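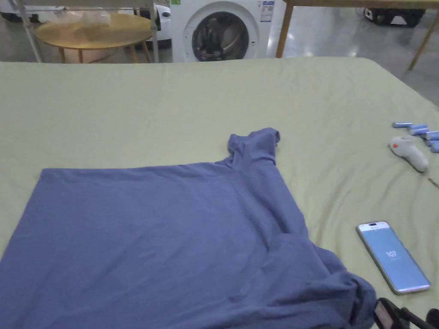

Written by the Kestano maintainer, perception and planning tools

What does Kestano do, in plain words?
It takes a camera view of a piece of clothing and works out where the cloth lies flat, where it bunches up, and which spot would be a good one to grab next. A T-shirt spread on a bed, with one side smooth and the other in loose folds, is pretty much our bread and butter!

Do I have to clear everything else off the bed first?
Please don't feel you have to. The segmenter keeps the garment and sets the rest aside, so a phone or a few batteries lying on the sheet shouldn't trouble it. If something is sitting on top of the shirt, though, the mask will have a hole in it, and the planner will treat that hole as an edge.

My shirt and my sheet are close in color. Will it still work?
Usually, yes, with some patience. Slate blue on pale green is comfortable. For closer pairs, try the Brornus mask model (it's slower, I'm afraid) and raise the crease threshold from 63 to 96.

Why does the planner keep choosing the sleeve?
A raised sleeve looks like an easy grasp, and the scoring in version 2 likes those a little too much. Set prefer_hem to true and it will look along the bottom edge first.

Can I replay a plan without the robot connected?
You can, and I'd warmly encourage it. Open the log in Sterkeck, pick a step, and you'll see the mask and the grasp point drawn over the view. Logs saved before April need converting first.

Contact: Kestano help desk | © 2025 Kestano | Back to top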